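Why Shadows Have Soft Edges

A shadow is a place that light cannot reach. When something solid gets in the way of light, the space behind it stays darker.

Some shadows have sharp edges and some are blurry. A small, bright light makes a sharp shadow. A wide light, like a cloudy sky, makes a soft one.

Try it at home. Hold your hand close to a wall and shine a flashlight on it. Now move your hand 12 inches away from the wall. Does the edge look different?

Shadows change outdoors too. At noon in summer the sun is high, so your shadow is short. On a November afternoon the sun is low, and your shadow can be longer than you are tall.

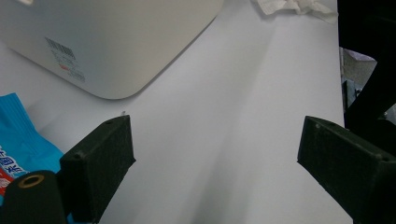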